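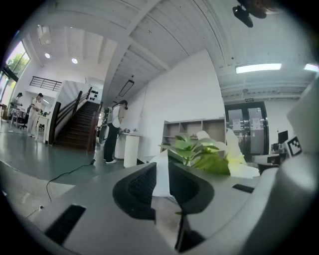
About Curkeck

Curkeck supplies plants and artificial flowers to offices, showrooms, hotels and events. We sell them, rent them, and look after the ones we rent. Our studio is in Melley and most of our customers are within an hour's drive.

We started out renting green plants to three offices on Simões Street. People kept asking if we could do flowers that would last a whole season at a front desk, so we added artificial stems, and they now make up more than half of our work. The rental list currently runs to 900 pieces. Most of them are out with customers at any given time.

What we make

Arrangements are put together by hand to suit the place they are going. A low bunch works on a counter where people need to talk over it. A tall one does better on the floor by a staircase or a window. White flowers with plenty of green leaf are what we get asked for most, and we keep those in stock all year. Other colors are made to order and take 12 working days.

Our own range of stems and foliage is called Bratano. The leaves are shaped one at a time before they go into an arrangement - straight out of the carton they all point the same way, and it shows.

The studio

We work in a big white room with tall windows and trees right outside. Daylight is useful to us. White petals can look fine under ceiling lights and then yellow by a window, so samples get looked at in both before we send anything out.

Visitors are welcome to walk around and pick things up. Bring a photo of your space and the height of your counter or table if you have it. If you want to see how a piece looks from above, use the stairs. Many of our customers have an open upper level too, and that view is easy to forget when ordering.
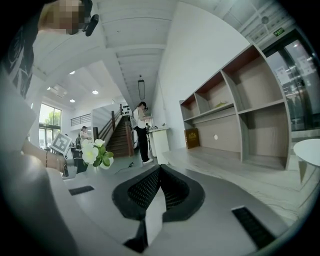 White flowers and green leaves at the Melley studio, with the stairs to the upper level behind.

Rental and care

Rental prices include delivery, setup and pickup. For longer rentals we come by every three months to dust the leaves, straighten the stems and swap out anything faded. Customers can change to a different arrangement at that visit at no extra charge. Orders over $400 get free delivery in Melley - outside town we charge by the mile.

Visiting us

The studio is open by appointment from 9 a.m. to 4 p.m. Use the contact form to set up a time, and tell us if you need parking for a van.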